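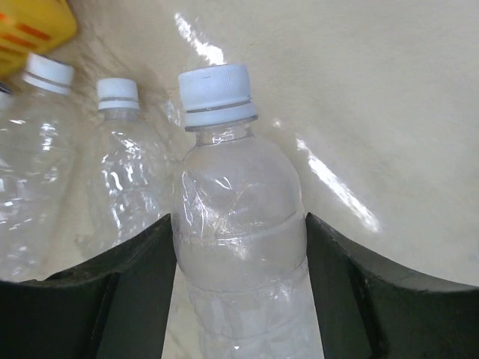
**FOR RELEASE: August 4, 2019**

# Rukthorpe Cinema Puts Out Its Fall List, Minus the Word "Anticipated"

The Camacho, Rukthorpe's two-screen movie house, today released its fall schedule of 13 films. The list carries no star ratings, no countdowns and no claims about what anyone is looking forward to.

"Every fall I get a stack of mailings telling me which movies the whole world can't wait for," said Eliseo Manríquez, who books both screens. "I'd like to know who they asked. Half of those pictures haven't been finished yet."

The season opens with *Pedero*, a crime drama set in a port town, which arrives with a good deal of noise behind it. Its distributor calls it "the event of the year." The Camacho has seen the trailer and 5 minutes of footage, and makes no such claim. The lead performance looks strong. The running time looks long. Ticket buyers can settle the rest.

Also on the schedule is *Tustulport*, the third film in a series that was supposed to end with the second. The studio describes it as both a fresh start and a return to the story fans love. Manríquez has asked how it can be both and has not had an answer. The cinema will show it for one week and add a second if people come.

The other 11 titles include four documentaries, a restored silent comedy with live piano, and a family cartoon about a lighthouse that two staff members liked and one walked out of. Short notes on each are printed in the program. The notes say which films the staff have seen in full, which they have seen in part, and which they booked on the director's past work alone.

The Camacho is also dropping its "Most Wanted" lobby poll, which ran each February. Roughly 230 slips were turned in last time. The winning film played to a mostly empty house when it opened, and the runner-up was never released.

"I don't think people were lying," Manríquez said. "They'd heard of it, so they ticked the box."

Ticket prices are unchanged. Passes for the full season go on sale at the box office this month and may be returned for a refund before the opening film. Late shows will run on the smaller screen only.

**Press screenings:** Reviewers may ask for seats at any title on the list, including the ones the distributors would prefer they saw later. Requests should be left at the box office, marked for Eliseo Manríquez. Printed programs are available in the lobby.

###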